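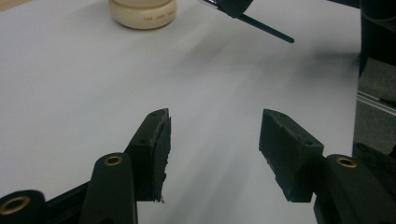 What color should a shared work table be?
Go pale if you can, because small parts, pencil marks and stray threads all show up on it and get picked up before the next person sits down.

We got that question a lot after the October open evening, so it's getting the top spot in this issue! The light tables at the Pernstead workroom have been in use for a full season now and I am completely won over. I was the one who argued for dark tops, too (Leonor Fonseca has the emails and brings them out whenever I get too sure of myself).

The old tables were dark brown and looked very handsome with nothing on them. Put a black screw down, though, or a bit of charcoal-colored yarn, and it was gone until somebody leaned an elbow on it. Benedita Magalhães lost the same needle twice in one Friday session. Now she does her hand sewing at the end by the window and says her eyes last a good hour longer, even after the daylight goes.

A few things we've learned about living with them, for those of you thinking of redoing a table at home:

Wipe little and often. A damp cloth and a drop of dish soap takes care of nearly everything, and then a dry towel goes over it so there are no streaks. Please leave the scouring pads in the kitchen. One of them dulled a patch near the sink end and you can still find it if you get the light right.

Pencil comes off with a plain white eraser. Ballpoint is more stubborn, but a little rubbing alcohol on a cotton pad has worked for us every time so far. Try it on the underside first if it's your own table, as some finishes don't like it.

Cutting mats, always. Scratches show less on pale than I feared, but a knife line fills up with dust and then it's there for good. The big mats live on the rack behind the door, and Rodrigo Bragança has trimmed the curled one so it lies flat again. Thank you, Rodrigo!

Glare was the one real complaint. With the ceiling lights on full, the tops could be a bit much in the evening, so we switched off the row nearest the wall and moved the desk lamps over to the left side. It's so much nicer. If you're left-handed, just swing your lamp around to the other side, they all turn.

And the crumbs! I had no idea how many crumbs we made. They were surely there on the brown tables all along, and I'd rather not think about it. Snacks are still welcome at the round table by the coffee maker.

The new tops cost us 278 dollars altogether, legs not included, and the legs we already had. Lurdes Matos kept the offcuts and is turning them into sample boards, so if you'd like one to take home and test your cleaner or your lamp on, ask her. She has 19 to give away. First come, first served, and she'd love to hear what you try on them.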